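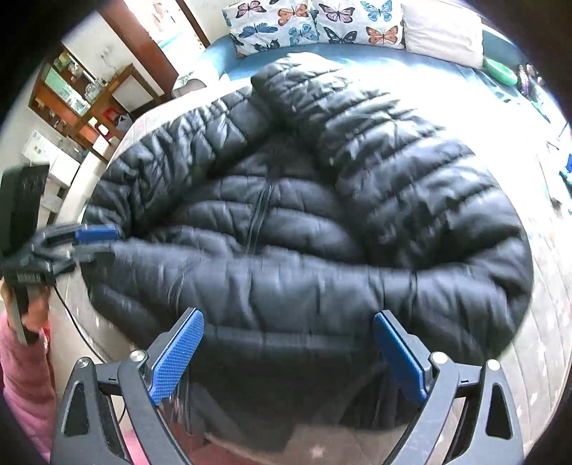 4.3 Folding and storing a quilted jacket

This section applies to the Dalness quilted jacket in all sizes. It may also be used for other padded jackets with a horizontal baffle pattern and a full-length front zip. For the Dalness gilet, omit steps 5 and 6.

Before you start

Clear a flat surface wider than the jacket with both sleeves spread. A bed, sofa or covered table is suitable. Do not fold the jacket on bare concrete or unfinished timber - the shell snags easily.

Check that the jacket is fully dry, including the collar and the underarm seams. If it has been washed, complete section 4.2 first.

CAUTION: Padding stored damp will clump and may develop a smell that further washing does not remove.

Folding

1. Empty all pockets, including the inside pocket. Close the pocket zips.

2. Close the front zip to the base of the collar. Leave the collar itself open. If the zip is hidden in the folds of the shell, hold the hem with one hand and draw the fabric straight before moving the slider.

CAUTION: Do not force the slider. If it stops, move it back a short way, pull the lining clear and try again.

3. Hold the jacket by the shoulders and shake it twice. Lay it face down with the hem towards you.

4. Smooth the back panel from the centre outwards with the flat of the hand. Deep creases across the baffles should be opened out at this stage. Do not press hard.

5. Fold the left sleeve across the back so that it lies level with the baffles. The cuff should not pass the opposite side seam. If it does, turn the cuff back on itself.

6. Fold the right sleeve over the left in the same way.

7. Fold both sides in towards the centre line. The edges should meet without overlapping.

8. Fold the collar down flat over the back panel. A thick collar will tend to roll up again; hold it in place while carrying out step 9.

9. Fold the hem up to the shoulders, then turn the bundle over.

Note: Air trapped in the baffles will make the bundle spring open. Rest both forearms on it and let the air out slowly through the seams.

Storing

10. Place the bundle in the Stika cotton bag, collar end first, and draw the cord. Bag part number: 2276.

11. Store on a shelf with nothing on top. Keep away from radiators and direct sunlight.

CAUTION: Do not use vacuum bags. Long compression flattens the padding and is not covered by the guarantee.

For storage over the summer, take the jacket out once in May, shake it and refold it along different lines.

Glossy shells may show faint lines after unfolding. Hang the jacket overnight on a broad hanger. Do not iron.

Replacement zip sliders (Kuster, part number 1042) are listed in section 6.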